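December, late evening

Today I watched the first episode of Nirnell, the new cartoon from Sunesden. I waited for it since summer, so I made tea and sat down like a child. The season will have 20 episodes, each of them 10 minutes long, and they put out one every evening at 9.

The story is simple. A small fox keeps a lighthouse and does not want visitors, but visitors come. There is almost no talking, only music and small noises. For me this is good – I don't need to stop and look up words.

I did not like the end song so much. It is too loud after such a quiet story.
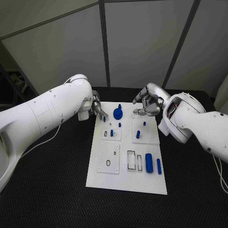
Petro Koval wrote to me afterwards that the song is the best part and I am getting old. He has already listened to it four times. Maybe I will try it again tomorrow, with the second episode.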